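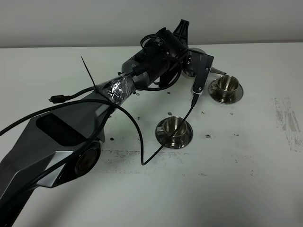

A stainless steel cup on its matching saucer.

Steel cups and saucers take over from paper at the Gradent coffee room

26 August 2024

Anyone who has dropped into the Gradent coffee room in Loturstead over the summer will know the tall stack of paper cups beside the door, and will probably remember having to carry one of them back to a chair with a napkin wrapped around it. Those days are coming to an end. From the start of September, coffee and tea will be served in stainless steel cups, each with a round steel saucer to match, and the paper ones will be put away for outdoor events.

The new set comes to 70 cups and 70 saucers, ordered through Claltness, the kitchen supply shop on the far side of the square, and paid for out of what the coffee room took in over the spring. It replaces a habit that had grown bigger than anybody quite realized. Bo-ram Myung, who has run the room for almost 12 years, went back through her order slips in June and found that visitors had gone through 1,066 paper cups since the last big delivery.

"I knew we were getting through plenty of them, but I sat there with the slips and added it up twice," she said. "And then you think of all those bags going out to the bin, and it seemed a good moment to do something nicer."

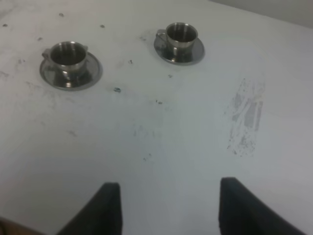

Myung looked at china first, and she is the first to admit that she would have loved it. Her grandmother kept a blue and white set that came out for birthdays, and there is still something about the sound of a spoon against a china cup that steel can't match. But the coffee room has a hard tile floor and a good many small visitors, and after a weekend of thinking it over she settled on steel, which can be dropped and picked up again with no more harm done than a dent.

The handles were the other thing she was particular about. Several of the regulars have sore hands, especially in the colder months, and a cup that is easy to get hold of makes a real difference when it is full. She borrowed a few different kinds from the shop over the summer and had people try them at the long table by the window, with plenty of opinions offered and a lot of cake eaten along the way.

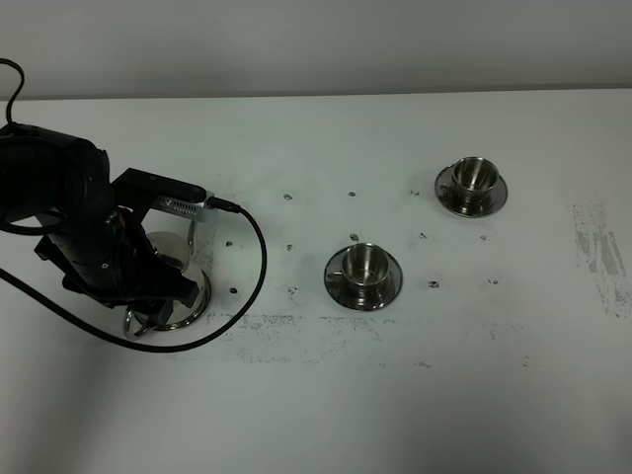
The saucers caused more discussion than the cups did, as it happens. There were those who felt a coffee room could manage perfectly well without them, and that they would only mean more washing up. Others wanted somewhere to put a spoon, or a cookie, or the little wrapper from the sugar. The cookie side carried the day, and anybody who has tasted the almond ones that come over from the Cáceres bakery will understand why.

Washing up will be done in the back kitchen, where a second drying rack has been put in over the sink. Visitors are asked to bring their cup and saucer back to the counter together when they have finished, and to leave the spoon on the saucer. 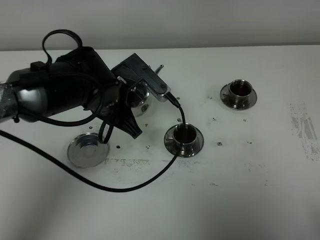
Coffee-brown in the middle cup, and an empty saucer on the same table.

Prices stay as they are, at $2 for coffee or tea, refill included. People who would like to take a drink away with them are welcome to bring a mug or flask from home, and Myung will fill it at the same price. The almond cookies are put out in the middle of the morning and tend to go quickly.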